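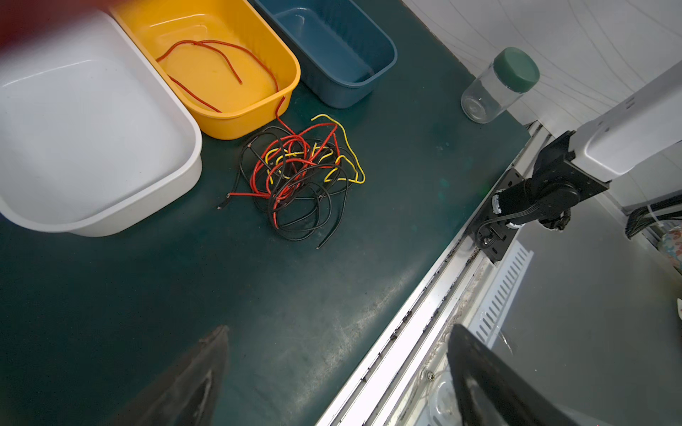
How often should a sorting cell be cleaned and checked? Once per shift, by the person who runs it, before the first part is picked.

I hold to that even though the service plan we were sold says every 2700 cycles. A cycle counter knows how many times the arm has moved. It doesn't know what has landed on the table or worked its way into the rail.

Our wire cell at Punstead is a small one. The arm is bolted to an aluminum rail at the side of the table, and the grooves in that rail collect dust and bits of debris. Stripped wire ends shed strands, and I don't want strands near a bracket bolt or a cable connector. Brushing out the grooves takes 5 minutes. Last March we skipped it for two weeks and then lost a morning to a bracket that would not seat flat after we moved it.

The bins matter too. Colored wire is springy, and an end that hangs over a rim can catch a finger of the gripper on the next pass. Push it back in before you start. Check that the bins are where the program expects them, and look at the cable loop at the joint for rubbing.

Marlene Stöcker, who handles service for Rurnotex, disagrees with me. She says operators overtighten things and that daily checks cause half her calls. She has a point about the bolts. So let operators look and brush, and leave the wrench to her people every 12 weeks.

The log sheet for all this fits on one page. Ours is taped inside the cabinet door.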